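Ekene Shehu
Posts in order

The trailer for Forsberg came out this morning and I have now watched it more times than I've called my mother this year. Some thoughts, in no order, because I have a job.

First, the title. It's a man's last name. We are apparently still doing that. Every detective, every sad swimmer, every banker with a secret gets his last name in big white letters over a lake.

The lake is very good, though. I'd watch two hours of the lake.

The plot, as far as I can piece it together: he's a retired ferry captain, his brother owes money to bad people, and there is a boat. At 52 seconds in he says "I don't sail anymore." At 59 seconds in he is sailing.

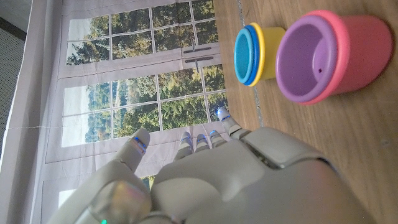 Which brings me to the poster, released one whole day before the trailer so that we could all be told to get ready for it. He's standing with his back to us. Of course he is. I couldn't tell you what this man's face looks like and I've been following the movie since May.

The second poster, out an hour later, is the same poster in orange.

My sister says orange means he's angry now. My sister also paid to see Zisside in a theater, twice, so weigh that as you like.

I should say I liked Zisside for the first half. Then the priest turned out to be the other priest and I went out for popcorn and took my time.

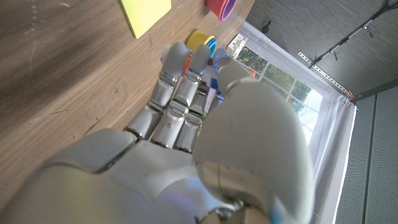

Back to the trailer. The song. Somebody has taken a cheerful summer hit and had a woman whisper it over a piano, very slowly, as if there's a baby asleep in the next room. I'd like a law about this. Fine the studios 600 dollars a whisper and we could fix the roads.

There are 8 producers listed on the end card. I paused it. One of them has the same last name as the dog trainer, and I want that family to do well.

The dog is in the trailer for maybe a second and gives the best performance in it. He looks at the boat. He knows about the boat.
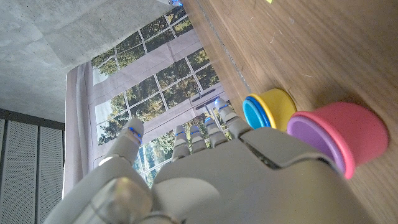
Release plan: theaters first, then it goes to Flondus, which I canceled after they raised the price and which I will be un-canceling like a person with no spine.

People keep asking me if it'll be better than Narkanex. Friends, Narkanex had a car chase in a parking garage where you could see them pass the same pillar again and again. I think the ferry captain can clear that.

Anyway, I've booked a seat on the aisle. If the dog doesn't make it I'm leaving, and I will be loud about it.

Last updated: December 15, 2022

Comments

lowtide_marge: The orange poster is the better poster and I'm ready to argue.

pvc_pete: They did pass the same pillar. I used to park there.

quietrow: Does anyone know about the dog? I need to know before I buy tickets.

lowtide_marge: @quietrow the book doesn't have a dog so we're all in the dark

Related
Zisside, the second priest, and where I went wrong
Every whispered song in a trailer this year, ranked by how sleepy I got
Narkanex: a review from the parking garage
Should I pay for Flondus again? (I already did)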